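Hamness workroom – small parts table
Inspection checklist, form 1593
To be filled in before the table is used and again when the parts go back in their tray. Last revised in March.

1. Table
Top wiped, no grit or tape residue. OK
Corners rounded, no chips along the edge. OK
Table does not rock when leaned on. OK
Comment: one foot was adjusted last month. Check again next time.

2. Curtain
Hangs clear of the floor. OK
Hooks all closed. One open, closed during the check.
Flame retardant label present and readable. OK
Comment: label is on the back, low down on the left. Please stop looking for it on the front.

3. White sheet and parts
Sheet lies flat, no curled corners. OK
No part within 7 cm of the table edge. OK
Pegs free of splits and burrs. OK
Foam boards not crumbling at the edges. One soft corner, still usable.
Comment: foam crumbs get under the sheet and make it sit unevenly. Lift it and brush underneath.

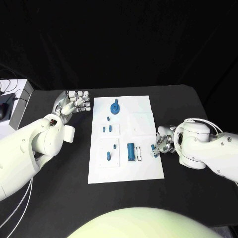
Blue pegs and white foam boards on the sheet.

4. Cables
No cable across the walkway. OK
No cable trapped under a table foot. OK
Sleeves not nicked or crushed. OK
Comment: slack on the tabletop is allowed if it stays off the sheet.

5. Printed board
Outlines dark enough to follow. OK
Holes clear. OK after a pass with the soft brush.
Pegs go in without force. Not tested this time.
Comment: the Ovimetti boards are marked with thin black lines and these wear off if cleaned with spirit. Use a damp cloth only. A board with a missing line goes to the Ghanem shelf – not back in the drawer.

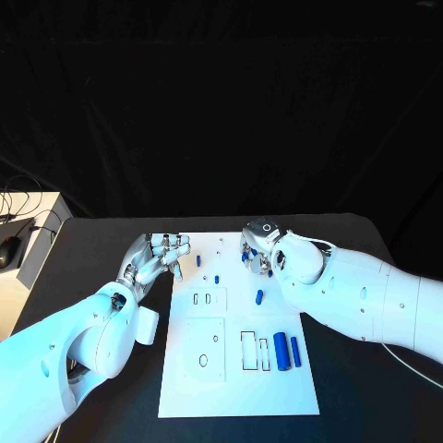 One user of the form has asked for item 5 to be split in two, as the holes can pass while the lines fail and there is only one box to sign. The same note says the soft brush is too wide for the smallest holes and that a pipe cleaner does the job better.

Reply: agreed on both. The split will be in the next version. Until then write "holes" or "lines" beside your initials. Pipe cleaners are in the tray with the spare pegs.

6. Lighting
Lamps fixed and not hot to the touch at the housing. OK
Working light reaches 200 lux at the sheet. OK
Coloured light off before parts are inspected. See comment.
Comment: small cracks in blue plastic are very hard to see under magenta or purple. Do items 3 and 5 under the white lamps. 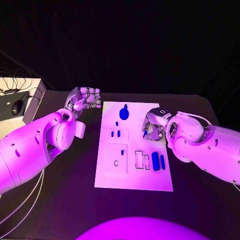

Hulo Workroom Sheets – No. 1751 – page 7

7. Putting away
Pegs returned to the tray, short and tall kept apart. OK
Round piece with the knob stored upright. OK
Foam boards stacked flat with nothing heavy on top. Box on top, moved.
Sheet rolled, not folded. OK
Floor checked for dropped pegs. One found by the curtain.
Comment: a peg on a hard floor is a slip hazard, so please look properly and use the torch.

Result: passed with comments. Replace the foam board with the soft corner before the next use.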